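Home | About the Group | Minutes | Working Drafts | Contact

Posted in: Minutes, Good Practice

May
Minutes taken by Kadri Lill

Good Practice Group for Robots in Shared Kitchens and Dining Rooms

Monday session, second floor meeting room

Present: Gesta (two people), Posamov, Garcia, Gernano (by phone, joined after item 1). Kadri Lill took the minutes. Garcia chaired.

1. Minutes of the last meeting

Accepted with one change. Under "cleaning," the words "end of day" now read "end of each serving period." Gernano had asked for this by email and the others agreed.

2. Matters arising

Posamov had been asked to send its checklist for starting up an arm after a power loss. The checklist came in on Friday and is in the shared folder. Gesta has read it and finds it too long for a person who is not an engineer. Posamov will cut it to one side of a page. The full version stays as an annex.

The question of who may hold the reset key was left open last time and is still open. See item 6.

3. Draft section on tools held by the robot

Most of the meeting went to this section. The draft covers scoops, spoons, tongs and any other hand tool that a gripper picks up or has fitted to it.

Clause 3.1 says a tool used for food must not be used for anything else. Agreed without discussion.

Clause 3.2 says the handle must be held so that no part of the gripper goes below the rim of a food container. Gesta thought this was right for deep tubs but hard to meet with a shallow bowl. Posamov said the clause should be about distance and should not mention the rim at all. After some back and forth the group kept the rim wording, with a note that shallow dishes need a longer handle. Posamov wished it recorded that they still prefer a distance.

Clause 3.3 deals with thin handles. A gripper made for boxes and cartons can hold a thin handle, but the handle may turn in the jaws when the scoop meets resistance. The draft asks for a sleeve or a shaped grip. Gernano asked if this would rule out ordinary kitchen tools bought from a store. The chair's view was that it would not, as a sleeve can be added. The clause will say so.

Clause 3.4, on contact between the tool and the container, needed the most work. The first draft banned all contact. Gesta pointed out that people rest a spoon on the rim of a bowl all the time and that a robot scooping small pieces may need to do the same to level off. The new text allows light contact with the rim and bans pressing or dragging. "Light" has to be defined by a test, and the group does not have one yet.
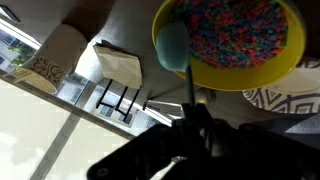 Item 3: scoop head against the bowl rim, clause 3.4. Table by the window.

Gernano asked for color to be mentioned in this section. A tool that stands out from both the bowl and the contents is easier for a supervisor to follow by eye, and broken pieces are easier to find. This was added as advice. It is not a requirement.

4. Draft section on table layout

The section was written for a bare bench and the group agreed it has to cover a table set the way people set one, with plates, cups and napkins on it.

Points agreed:

- Anything light enough to be knocked over, such as a paper cup, is to be listed on the layout sheet along with its place on the table.
- Paper items are to be kept out of the path of the arm. A napkin holder counts as a fixed item only if it is heavy or fastened down.
- Where a bowl and a plate overlap, the operator decides before the start whether that is allowed. The robot's program should not be left to sort it out.
- Small loose items with no purpose in the task are to be taken off or written down on the sheet.

Gesta did not like the last point and said it would lead to tables so clean that the checks would tell you nothing about a real dining room. Garcia replied that writing an item down is enough to meet it and that nothing has to be removed. Left as drafted.

Daylight was raised by Posamov. A table next to a large window will have changing light and soft or hard shadows depending on the weather, and glossy dishes will pick up highlights. The draft will ask sites to run their acceptance check at two times of day if the table is near a window. Blinds are allowed but must then be in the same position during normal use.

5. Spills of small pieces

Short item. The group had asked whether a spill limit should be given by weight or by count. Gernano suggested weight, on the grounds that counting takes too long and people give up on it. The proposed reference fill for the check is 700 grams of dry pieces in one bowl. Garcia thought that was a lot for a small bowl - Gernano will look at whether a smaller fill gives the same result.

Pieces on the floor are treated as a slip hazard and the robot is to be stopped until they are swept up. Pieces on the table may wait until the end of the cycle.

6. Stopping and restarting

The stop button must be within reach of a seated person. Agreed.

On restarting, the draft says the tool must be put back in its rest position by hand before the arm is powered. Posamov said its arms hold position when stopped and that moving the tool by hand could be worse than leaving it. The clause will be split in two, one for arms that hold and one for arms that go slack.

Reset key: Gesta wants one named person per shift. Gernano wants two, so that breaks are covered. No decision. Back on the agenda next time.

7. Actions

Posamov - one-page startup checklist; split wording for item 6.
Gesta - proposal for a light contact test, clause 3.4.
Gernano - reference fill, smaller amounts.
Garcia - clean copy of sections 3 and 4.
Kadri Lill - circulate the layout sheet with the new column for loose items.

8. Any other business

Gesta asked for comments on drafts to be sent as one file per member. Agreed.

The meeting closed at 4 p.m.

Older minutes | Newer minutes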